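Does a Watched Pot Really Never Boil?

12 October 2019
By the Prestico Young Readers desk

Grown-ups love old sayings. "A watched pot never boils" is one of their favourites. Should you believe it? Let's be fussy and check.

First, what is boiling? Water is made of tiny bits called molecules, and they are always jiggling. Heat makes them jiggle faster. When they go fast enough, bubbles of steam form inside the water and rush to the top. Your eyes don't come into it. Looking at water doesn't cool it down.

So why do people say it? Probably because waiting is boring. When you stare at something dull, ten minutes can feel like an hour. That is a fact about you and not about the pot.

Here's another one: "Salt makes water boil faster." Hmm. Salt makes water boil at a slightly higher temperature, so if anything you wait a bit longer. A pinch makes so little difference that you would never spot it.

And a reader in Serneck wrote to say cold water boils sooner than warm water. I doubt it. Cold water has to become warm water on the way!

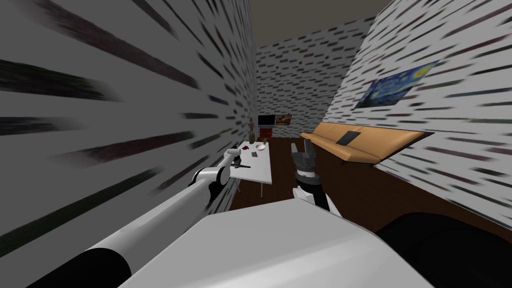 You can test that last one with an adult to help. Use the same pan, the same ring and the same amount of water each time, and let the pan cool down in between. Write down how long each go takes. Then do it again, as one try proves very little. If your numbers don't agree with me, check them, and then believe your numbers.

Comments (3)

MacAulay, age 9: We did it and warm won by miles. My gran still says cold.

Kustik: What about up a mountain?

Prestico desk: Water boils at a lower temperature up there, so pasta takes longer to cook. Good question.

Contact us | © Prestico 2019 | Back to top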